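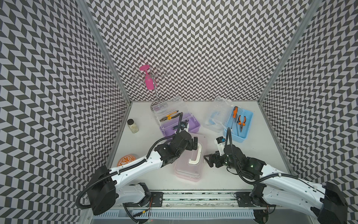 *Cell 2 with both arms reaching toward the pink box*

**larbridge_cell:** Draft rule for our Canau checklist – hand tools go in a tray before the arms get power, and only one arm near a box at a time. Thoughts, friends?

**plulodine:** Love the first half! The second would break every two-arm task we run, though. I'd cap the speed instead and let them share.

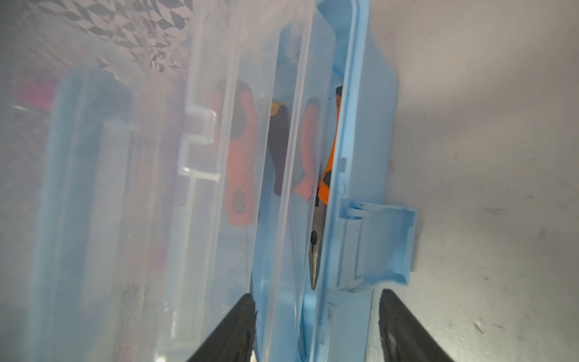 *Wrist view, fingers at the blue lid*

**larbridge_cell:** Fair, but look how close the pliers sit to that lid. I'd still want one arm parked.

**balogun77:** I'm with plulodine, sorry – park it for lids, share for the rest?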